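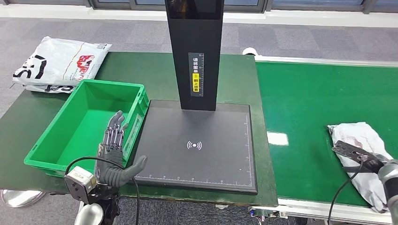
Montri Yimyam avait reçu la lettre de son frère en décembre, quatre lignes au stylo bille, et il ne l'avait montrée à personne. La maison de Brivgate était vendue. Il fallait venir chercher ce qu'il voulait garder, le reste partirait chez Vasilakis, le brocanteur. Il pensait à cela au travail, devant la table vert foncé, avec la caisse verte vide et, derrière, le sac d'expédition blanc tout froissé qui pendait à moitié du bord. Une caisse comme celle-là suffirait. Il ne voyait pas ce qu'il pourrait prendre de plus.

Il partit le lendemain par le car de 7 heures. Il pleuvait sur la route de Rondthorpe et le chauffeur conduisait sans parler. À l'arrêt du pont, une femme monta avec un chien mouillé, s'assit devant lui et s'endormit aussitôt.

Son frère l'attendait dans la cuisine. Il avait maigri. Il avait sorti deux tasses, les seules qui n'étaient pas emballées.

— Tu as mangé ?

— Dans le car.

Ils burent leur café debout. On avait déjà enlevé les chaises. Sur le mur, à la place de l'horloge, il restait un rond plus clair.
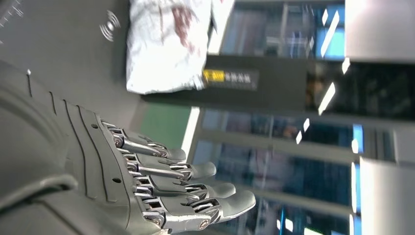
— Qu'est-ce que tu veux prendre ? demanda son frère.

Montri monta à l'étage. Dans la chambre du père, le lit était démonté et l'armoire ouverte. Il trouva le manteau gris, une boîte de boutons, un dictionnaire sans couverture. Au fond d'un tiroir il y avait la radio Kesow, celle qu'on écoutait le soir pour la météo marine, alors que la mer était à plus de 10 heures de route. Le père n'avait jamais voulu expliquer pourquoi il tenait à l'entendre.

Il redescendit avec la radio sous le bras.

— C'est tout ?

— Oui.

Son frère tourna le bouton. Il n'y avait pas de piles. Il le tourna quand même dans l'autre sens, puis il posa la radio sur l'évier et alla chercher du papier journal pour l'envelopper.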